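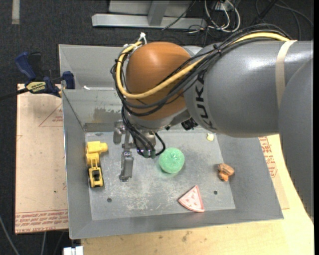 我来这个城市已经是第二个冬天，今天想写一写学习汉语量词的事情。我的母语里没有量词，所以在开始的时候，我觉得它是一种多余的礼貌，好像进门以前一定要先脱帽子。现在我的看法改变了一些，但是没有完全改变。

我最早的课本是在老家的旧书店买的，书后面有一张表，一共200个量词，按照拼音排列。我很认真，每天早上背一页，背完以后用手盖住右边，自己考自己。“一把椅子，一张桌子，一条裤子，一件衬衫。”背到后来，我可以很快地说出来，可是去了菜市场，我还是站在那里不敢开口。黄瓜是“根”还是“条”？卖菜的阿姨两个都说。她上午说一根，下午又说一条，我把两个都记在本子上，回家以后查词典，词典也说两个都可以。那天我有一点生气，因为我的表上只写了一个。

“条”这个字让我想了很久。河是一条，路是一条，鱼是一条，新闻也是一条，命也是一条。课本的解释是“用于细长的东西”。河和路我同意，鱼我勉强同意，但是新闻为什么细长呢？后来我在一篇文章里读到，从前的法令和规定是一项一项分开写下来的，所以叫条文，新闻大概也跟着这样叫了。我不知道这个解释对不对，我不是研究语言的人。可是有了它，我就不会忘记了。至于“一条命”，我到现在没有找到让我满意的说法，只好当作一个朋友的怪脾气，接受它。

还有“只”和“双”和“副”。一只手，一双手，一副手套。我曾经在商店里说要买“一双眼镜”，店员很客气，马上明白了，拿给我看的时候她说“这副怎么样”。中国人纠正外国人常常是这样的：不说你错了，只是把正确的再说一遍，声音稍微慢一点。我刚来的时候听不出来，现在听得出来了，每次听到，耳朵就有一点热。

我住的地方附近有一家小咖啡馆，名字叫Ocampo，我的大部分作业是在那里写的。菜单上写“份”，蛋糕是一份，三明治是一份，沙拉也是一份。我很喜欢“份”，它对学生非常宽容。有一段时间我什么都用“份”，一份报纸，一份工作，一份礼物，全部是对的，我几乎以为找到了一把万能的钥匙。然后我在邻居家里说了“一份猫”，他们全家停下来看我，小孩子笑得趴在沙发上。猫就在旁边睡觉，没有意见。

真正的万能钥匙当然是“个”。我的老师不太喜欢我们用“个”，她说偷懒的人才用。可是我在公共汽车上留心听过，本地人用“个”比我多得多。一个电影，一个学校，一个电脑，都有人说。老师听了我的报告以后想了一下，说：他们可以，你们先不可以。这句话我翻译给母亲听，母亲在电话里说，教钢琴的老师也是这样讲的。

去年秋天我换了学习的办法，不再背表，改成抄句子。我有一个绿色封面的本子，牌子是Avitz，纸有点薄，钢笔写下去背面会看见。我读小说的时候遇到一个没见过的量词，就把整个句子抄下来，不抄解释。到昨天晚上一共抄了389句。翻回去看，最有意思的往往不是数东西的那些，是数看不见的东西的：一阵风，一丝后悔，一股味道，一番话，一场误会。“一场误会”我特别喜欢。戏是一场，雨是一场，病是一场，误会也是一场。用了这个字，好像这件事有开头，有观众，时间到了也会散。如果用“个”，误会就只是一件放在桌上的东西，不知道什么时候才有人来收走。

“一番话”就比较难。我知道它比“一些话”郑重，说的人应该是想过了才说的。可是我给房东写消息，写“谢谢您的一番话”，其实她只是告诉我水表在哪里。她回了一个笑脸。我想这里的分寸，词典是不能教的，要出几次丑才会知道。

有的朋友问我，用错量词到底有什么关系，反正别人听得懂。这个问题我也问过自己。去银行，去医院，去邮局，我用“个”都可以办好事情，没有一个人因为量词把我赶出去。但是听得懂和听着舒服，中间有大约2米的距离，就像和人说话时站得远了一点。没有什么不方便，只是不够近。我已经在这里交了房租，有了常去的理发店，知道哪一棵桂花开得最早，我希望说话的时候也可以站近一点。

也有让我放心的事情。本地的朋友也会犹豫。有一次吃饭，大家讨论一座山和一个山头，一座岛和一个岛，又讨论豆腐应该说块还是说盒，谈了很长时间，没有结果，菜都凉了。我坐在旁边听，一句也没有插进去，心里却很高兴。原来他们也没有那张表。

最近在抄的书是一本散文，写南方的村子，里面有“一畦韭菜”“一爿小店”“一泓水”。“畦”我查了2次才记住读音，“爿”字在纸上看起来像一扇没有关好的门。这些词平时大概用不上，我问过同事，她说她也只在书里看过。我还是抄了，抄得比别的句子慢一些，笔画怕写错。

下一次我想写一写“了”，不过这个题目我已经推迟了很多次。如果读到这里的人知道“一条命”的来历，请在下面留言告诉我，我会把它抄在本子的第一页，那里还空着一行。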